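Unit 4: Heat transfer through contact surfaces

Two flat solids pressed together touch only at scattered high points. The rest of the interface is filled with air, a poor conductor, and the temperature drops sharply across it. We call this drop, divided by the heat flux, the thermal contact resistance.

Contact resistance falls as clamping pressure rises, and falls again when the gaps are filled with grease or a soft pad. Surface finish matters too - a lapped face gives more true contact area than a milled one at the same load.

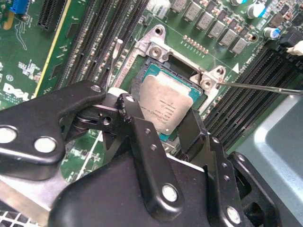
For steady one-dimensional flow, treat each layer as a resistance in series: R = L / (kA) for the solids, plus the contact term at each joint. Keep units in kelvin per watt throughout. A common error is to leave out the second joint.

Tutorial problem: a block dissipates 49 W and its upper face sits at 61 °C. Find the total resistance to ambient air at 22 °C. Work to two significant figures.

Questions to Xiuying Hou before the August tutorial.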